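Toy library in Brositz to reopen with larger sorting area

26 Feb 2019

The Brositz Toy Library will reopen to families in August, following the renewal of its lending room and the sorting of its full collection. The work is being paid for by a grant of 2,640 euros from the Olteanu Fund for Early Learning.

The library lends toys, puzzles and games to households with children under school age. More than 200 items have been returned to the store since lending was suspended, and each must be checked for missing parts before it is given a new catalogue number. Wooden stacking and threading toys are being dealt with first, as they are the most frequently borrowed.

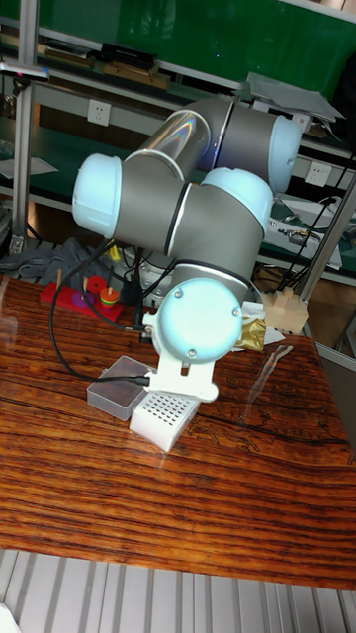 A red pegged toy board with coloured rings, a clear lidded box and a white perforated box on the sorting table.

Under the new arrangements, small parts will be stored in closed boxes and lent together with the toy to which they belong. Sets found to be incomplete will be held back for 20 days while replacement pieces are sought. Those that cannot be completed will be offered to local playgroups.

"Parents have asked us for years for sets that arrive with every ring and peg in place," said Ylva Aasen, head of the library. "The new catalogue will allow us to check this each time an item goes out."

Families may borrow up to 4 items at a time when lending resumes. Existing membership cards will remain valid, and no fee will be charged for the period of closure. Toys still on loan should be handed in at the main desk of the Brositz public library during normal opening hours.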